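Ticket 2884 - Hand grippers, left unit drops out / lid slips
Opened by: Dilek Eren
Assigned: Krishnamoorthy Thomas
Status: Open, waiting on parts
Priority: Medium

Dilek Eren, 9:10
Left hand gripper (Lumero pair) losing encoder reading mid take. Jaw width freezes on the last value, then jumps when it comes back. Right one fine all morning. Happens on the jar task, hardly ever on the flat stuff. Also the lid keeps slipping in the left jaws, might be a seperate problem, logging it here anyway.

Krishnamoorthy Thomas, 9:32
Which firmware? And have you swapped the cables left to right yet?

Dilek Eren, 9:40
Same build on both, the May one. Not swapped yet, will do after this batch.

Dilek Eren, 10:55
Swapped. Fault followed the cable, now the right unit freezes. Swapped back, left freezes again. So cable or the connector on it. Only drops when the wrist rolls outward. Hold it still and it will sit there happily for ages.

Umut Tekin, 11:20
Checked the log for her takes. 117 dropouts, all on the left channel apart from the bit where cables were swapped. Controller side looks clean, no resets, power steady. Don't bother reflashing.

Pose that sets it off, left unit upright over the jar, right one lying flatter:

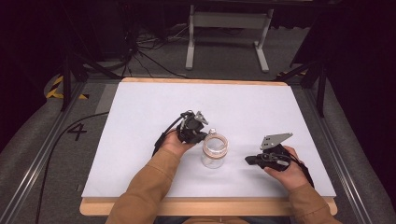 Jar task, both grippers at the jar. Note left cable loop down to the board.

Krishnamoorthy Thomas, 11:48
OK, that loop is dragging. Every time you roll the wrist the plug takes the load. Clip it to your sleeve or forearm with a bit of slack above the clip and rerun 20 takes. Don't tape it to the table, you'll just move the problem.

Dilek Eren, 13:15
Reran with clip at the forearm. 2 dropouts in the 20. Much better but not fixed, so I reckon the connector is already cooked. Annoying to wear but fine.

On the lid: tried the Tallel finger plates on the left this arvo, grip is better on glass but they're wider and I keep knocking the rim. Stock plates are easier to aim, slip more. Would take stock plates with something grippier on the face if anyone has it.

Songül Karaca, 13:30
Got some thin silicone sheet in the Selbridge drawer, help yourself. Cut it short of the tip or it peels. Please log which plates were on for each batch, I can't compare otherwise, the jaw zero is differnt between the two.

Krishnamoorthy Thomas, 13:52
Ordering a replacement cable with the right angle plug. Rezero after any plate change, both units, even if you only touched one. Splitting the lid slip into its own ticket. Keeping this one open til the new cable has done a full batch.

Dilek Eren, 14:05
Ta. Silicone on, rezeroed, carrying on with the clip for now.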